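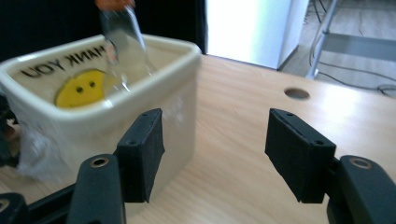 A clear cup, a white plastic tub and a pair of open gripper fingers on a wooden table.

Give me the cup every time. When people ask whether machines can do chores yet, they want to hear about folding shirts or cooking dinner, and I love those demos too, but I think the best test in the house is a clear plastic cup and something to put it in.

Think about what a cup like that asks of a machine. Light goes straight through it, so a depth camera tends to see the table behind it, or a smear of glare, or nothing. It weighs next to nothing. Squeeze a little too hard and the wall buckles, squeeze too little and it slides. Then there's the film that so much of our stuff comes wrapped in, crinkled differently every time you touch it. My hands sort all this out while I'm thinking about lunch!

So can they do it yet? My answer is yes, some, and more than I expected to be writing this year. In March I spent a morning at Parnidholm watching an arm clear cups off a counter into a bin. It got 40 cups in before I had to leave, dropped 3 and crushed 2. I was grinning the whole time. A few years ago I'd have been happy to see it find the cup.

It was slow, sure. My kitchen also has worse light than theirs (and a dog). Put a bag in the way and the arm stopped to think, and once it let go of a cup well short of the bin. I wouldn't pay for that at home, and a shop floor on a tight schedule shouldn't either.

But I'd take it for the overnight shift in a break room, where slow is fine and a crushed cup costs pennies. That's where I hope the builders go first. Let the machines have the dull, cheap, forgiving jobs now, and let them get good at cups. The wine glasses can stay with me for a while.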